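洗面台まわり、水あかの話
特集・小さな掃除 その3

朝の6時台、洗面所は混む。歯ブラシ、コップ、髪の毛。で、石けん置きの底がぬるぬる。見なかったことにして出勤。これを何か月も続けていた、という人がこの取材でいちばん多かった。

雑貨店フヴム(Fuvum)で水まわりの棚を担当するシリポーン・ラタナポーンさんの家では、石けん置きを洗うのは夜、風呂の前。所要10分。タイマーはかけない。

「溶けた石けんって、洗剤いらないんですよ。もともと石けんだから。ぬるま湯に浸けて、布でこする。終わり」

早い。メモが追いつかない。

浸ける時間は15分ほど。長く置いても別に変わらないらしい。水切り穴のあるタイプは穴の内側に残る。爪楊枝派と古歯ブラシ派がいて、ラタナポーンさんは布派。布の角をねじって穴に押し込む。穴が小さいと入らないので、そのときは裏からも表からもこする。ケースがふた、本体、中皿と分かれるものは全部ばらしてから。組んだまま洗っても合わせ目に白いのが残るだけ。

布は何でもいい。着古したTシャツ、くたびれたタオル。色の濃いものだと汚れが目立たず気がらく、との事。ただし色落ちする布は別。一度すすいで水が染まるようなら使わない。
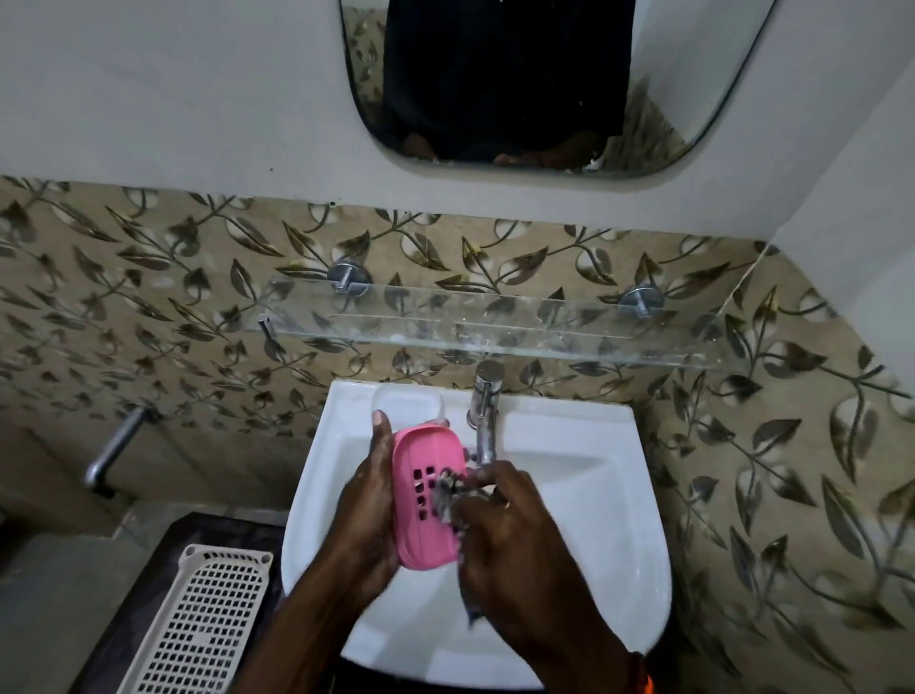
すすいだら立てかけておく。伏せると縁に水がたまって、翌朝また同じことになる。乾いてから石けんを戻す。濡れたまま戻すのがいちばんもったいない、石けんが減るから、とラタナポーンさん。

ついでに蛇口。クロムの部分は乾いた布で拭きあげるだけでかなり違う。ガラス棚の白い跡はクエン酸水をふくませた紙を貼って8分、あとは水拭き。金具にかからないよう注意。ここは急がないほうがいい。

古い水栓の修理をしているブラム・スミッツさんにも電話で聞いた。研磨剤入りのクリーナーはめっきに細かいキズが付くのですすめない、とのこと。「やわらかい布と水。それで落ちないなら、また明日やればいい」。気のながい人だだった。

ちなみに筆者宅の石けん置き、原稿を書きながら浸けている。そろそろ引き上げてくる。

次回は排水口。ヘアキャッチャーの話と、読者から届いたゴム栓のにおい対策をまとめて載せます。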